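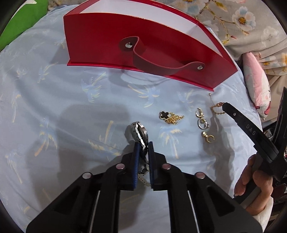
The Jewelry Sort, or How I Lost an Evening to Small Metal Objects

Last updated 2023-09-25

Search the newsletter Go

Every September I decide that this will be the year I know what jewelry I own. I own very little of it, which ought to make the job quick. It does not. The less jewelry a person has, the more places she seems to keep it, and mine had spread through the apartment like a rumor: a saucer by the sink, the coin pocket of a coat, a mug with no handle, two different drawers in the bathroom.

So this month's tidying project is the jewelry box. Not the kind with a ballerina. I mean any box at all, provided it has a lid or something like one and you can find it in the dark.

Start on the bed. I know the organizing people like a clean table, but a table is a terrible surface for earrings. They roll, they bounce, and then they live under the radiator. A bedsheet holds on to things. Mine has palm trees all over it, pale ones on light blue, bought at Witport in a moment of optimism about the kind of bedroom I was going to have. It turns out to be an unhelpful background for anything thin and gold-colored, which vanishes into a trunk and has to be patted for. Silver shows up nicely. If you have a plain sheet, use the plain sheet.

Next comes the box. I am fond of red ones, on the theory that I will never mistake one for a shoebox and put it out with the recycling. A white inside is worth having too, for the same reason that dentists like a bright lamp. And get one with a handle if you can. A strap on the front means you can pull the thing off a closet shelf without hugging it, and you will be pulling it off a closet shelf, whatever you are telling yourself now about keeping it on the dresser.

Then empty everything out and sort it. My piles were:

Things I wear
Things I would wear if I were invited to better parties
One of something
Knots

The knots take longest. I gave mine 30 minutes with a pin and a drop of baby oil and freed two chains, one of which I don't like. The rest went into a sandwich bag marked LATER, where they joined last year's sandwich bag marked LATER.

A word on watches. A metal wristwatch doesn't belong in a heap with the small pieces, however convenient the heap. The links catch fine chains and the clasp scratches anything soft, and you end up with a sort of bracelet stew. Pick the watch up first and put it in last, in its own corner, fastened around a rolled sock if you haven't got one of those little cushions. Graller sells the little cushions. I looked at them for quite a while and went home to the sock.

If the watch has stopped, decide now. Either it goes to the repair counter this week or you admit that it's a bracelet. I have worn a bracelet that said ten past four for most of a year and the only person bothered by it was the man next to me on the train.

For dividers, I tried the Mirnier tray inserts, which are very handsome and fit no box I have ever met. An ice cube tray does nicely for earrings – the cheap bendy sort, cut down with kitchen scissors. Egg cartons work too, but they shed, and there's something about finding your grandmother's brooch in an egg carton that makes the whole family quiet.

The Memon catalog came while I was in the middle of all this. It offers a standing jewelry cabinet with a mirror on the door and 384 separate compartments. I have tried to imagine the woman who fills it. I think she also irons pillowcases.

What's left in the One of Something pile can stay for a month. Single earrings do come back, usually the day after you throw out the other one, so I've stopped throwing out the other one. Mine are in an envelope in the lid of the sewing tin, where I fully expect to forget them until next September.

Shake the sheet out over the bathtub when you finish, with the plug in. I got back one earring post, a shirt button and a dime.

Next month: the drawer with the batteries in it. Send in your own drawer troubles by the usual address, and please, no more photographs of keys.

19 comments
Shared 500 times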